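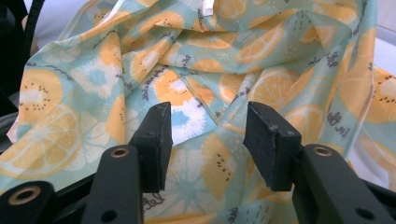

About Kotesari

Home | What we do | Our work | About us | Join | Contact

Kotesari is a small company in Fastville. We teach robots the work of the house and the laundry room by doing this work ourselves, with the tool in our own hand. Our customers build the robots. We give them the demonstrations from which the robots learn.

How we started

The company was started by Bimla Pandey, together with one colleague, in a rented room over a tailor's shop on Bhardwaj Street. Before this Bimla was for many years responsible for the folding line in a hotel laundry. She saw there that the washing and the drying were done by machines, but each pillowcase was still picked up by a person. She asked an engineer why this was so, and he told her that cloth is difficult because it never has the same shape two times. She has kept this sentence on the wall of our office until today.

In the first winter we recorded 363 demonstrations. Many of them we later removed, as we were still learning how to move. A person who folds at home is very fast and does many small corrections without thinking. With the hand-held gripper you have only two fingers, and you must decide where to take the cloth before you close them.

How we work

Most of our recording is done with hand-held grippers. The teacher holds the tool, brings the fingers to the cloth, closes them, lifts, and lays the cloth down in the new place. A camera on the tool records what is before the fingers. For some customers we work instead by remote control, where the teacher sits at a desk with two handles and the robot arm follows. This is slower, and a new teacher needs about 2 weeks before we keep the recordings.

Cloth is still the largest part of our work. We prefer thin and slippery materials, and we like busy prints with fruit, flowers or writing on them, for the reason that a robot which has seen only plain white towels becomes confused by a real cupboard. Before each recording the cloth is dropped again on the table so that the folds are different. The teacher is not allowed to make it nice first.

We also keep the attempts that go wrong, if the teacher has repaired the mistake in the same recording. A slipped corner which is taken a second time is useful to our customers. These recordings are marked separately, and the customer can choose to receive them or not.

Our teachers

We call the people who do the demonstrations teachers, and we mean this word seriously. Several have come to us from laundries, from sewing work and from home care. It is not necessary to know programming. It is necessary to have patience, and to be able to do the same movement in the afternoon with the same care as in the morning. Teachers are paid by the hour and never by the number of recordings.

Every new teacher spends the first days beside an experienced one, and reads through old recordings with her or him.

Where we are now

Our library of cloth demonstrations has now 3,682 recordings, and 1,599 of these were made in the new room in Dordale, which we opened in February. The Dordale room has larger tables, so there we do the bed sheets and the tablecloths. Small pieces and clothing remain in Fastville.

Visit us

Visitors are welcome in Fastville in the mornings, if you write to us before. You may try the gripper yourself. Please take off rings and bracelets, as they catch in the thin fabrics. For the Dordale room we have at the moment no visiting hours.

Questions about the library, or about a new task which you would like us to record, can be sent through the contact page. Bimla reads them herself and answers usually in a few days.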